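Ticket 2156: right arm drifts during spoon sorting demos
Opened by: Filipa Moreira
Product: Pririco teleop kit, two arms
Status: waiting on customer
Priority: normal

Filipa Moreira wrote:

Hi support! Me again, sorry. We're recording demos for a sorting task (spoons go into bins, nothing fancy) and the right arm has started doing something odd. I drive both arms by hand with the leader pair, and when I close the right gripper on a spoon and hold still, the follower keeps creeping a tiny bit to the left. It's slow, maybe the width of a spoon handle over the length of an episode, but it's enough that I miss the bin on the way down and have to fish around for it. The left arm follows me beautifully. I've got 67 episodes recorded so far and I'd love to not throw them out!

What I already tried:
Power cycled both arms, waited, powered up again. Same thing.
Swapped the USB cables between left and right. Drift stayed on the right.
Ran the zero pose routine twice. Better for a few minutes, then back to creeping.
Re-tightened the mounting plate bolts, which were fine anyway.

Log says nothing useful, just the usual handshake lines and then one "follower lag" warning near the end of most episodes. Control rate is the default, and episodes are set to stop at 2000 steps.

Lourenço Correia (support) wrote:

Hi Filipa, thanks for the list, that saves us a round. Could you send a couple of views of the setup, one from a wrist and one from the head camera? I'd like to see how the cables run and how far the arm is reaching when you grab. Also, which firmware is the right follower on, and did anything change on the rig before the drift started?

Filipa Moreira wrote:

Sure thing. Firmware is the June one on all four arms, leaders included. As for changes, well, yes. Benedita re-did the cable bundles on Sunday so they'd stop flopping into the cameras, and I shuffled the bins to get some variety into the layouts. I didn't connect that with the drift until I was typing this, but now I'm suspicious of both. 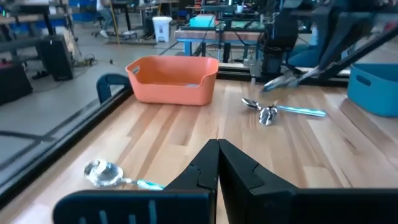
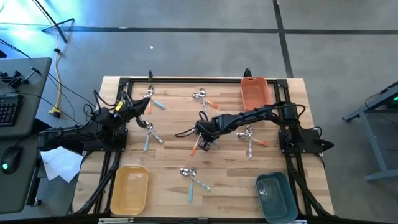

First view: wrist camera, gripper closed. Second view: head camera, right gripper holding an orange-handled spoon.

In the second one you can see how far over the right arm is stretched. Most of my grabs in the middle of the table look like that, long and low, and those are the ones where it creeps. When I pick something closer to its own side it behaves much better. Does that mean anything to you?

Lourenço Correia (support) wrote:

It does, thank you. I have two suspects. One is the cable bundle arcing over the right arm in your head view. If it's tied too short it can tug on the arm at long reach, and the follower gives way a little at a time. The other is the payload and gravity setting for the right follower. Please try these in order:

1. With the arms powered down and supported, loosen the ties on the right arm's bundle and move the arm by hand through its full reach. The cables should never go tight.
2. Power up, run the zero pose routine once, and record a short hold at long reach with no spoon.
3. Record the same hold with a spoon.
4. Open the follower config and compare the hold gain on the two sides. Both should read 600.

Please send me the two hold recordings, whatever they show.

Filipa Moreira wrote:

OK, did steps 1 and 4 before lunch and the rest after. The bundle was definitely snug! There's a tie near the elbow that pulled tight as soon as I stretched the arm out, so I cut it and put in a looser one. Both gains read 600, so that's not it.

The hold with no spoon looks rock solid now. With a spoon I think I still see a teeny bit of movement, but it could easily be my own hand on the leader (I'd had a lot of coffee). Both recordings are uploaded to the ticket folder.

One more question while I've got you: can I keep the 67 old episodes? Sofia wants to start a training run and she's been asking me very politely.

Lourenço Correia (support) wrote:

Got the files, I'll go through them this afternoon. On the old episodes, don't delete anything. Keep them in a separate folder and leave them out of the training run for now. If you want to check a few, plot leader against follower for the right shoulder joint during each grasp. Where the two lines stay together, the episode is fine to use.

Filipa Moreira wrote:

Will do! I'll start with the ones where I picked near the right side and post the plots here.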